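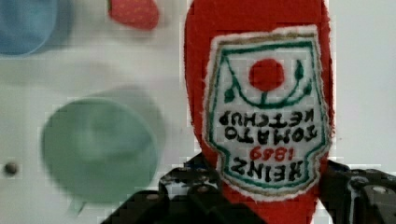

Keeping soft pastels clean at home

Pastels become dirty very quickly when they lie together in one box. The yellow gets grey, the white gets every colour. I teach drawing to adults and I was asked many times how to clean them, so I wrote my method down.

Put dry uncooked rice in a jar with a lid, to fill it one third. Lay in 3 or 4 sticks of the same colour family and turn the jar slowly in the hands. Do not shake, the soft ones will break. Pour all into a kitchen sieve and wipe every stick with a piece of old flannelette.

The rice can be used again until it is dark. Please don't cook it afterwards, some pigments are not healthy.
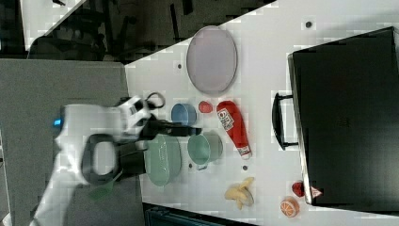
Pale green dish on the white table

For the dust under the easel I fold a strip of aluminium foil into a gutter and tape it below the board. When the work is finished, I fold it closed and put it in the rubbish. Never blow the dust away. A damp cloth is better than a broom.

Small broken pieces I keep by colour in old egg cartons. For sanding the edge of a hard stick, 600 grit paper is fine enough.

Subira Swai wrote to me that semolina also works, but she finds it stays in the cracks of the stick. I didn't try it yet.

Mwanahawa Mwaipopo
July 31, 2018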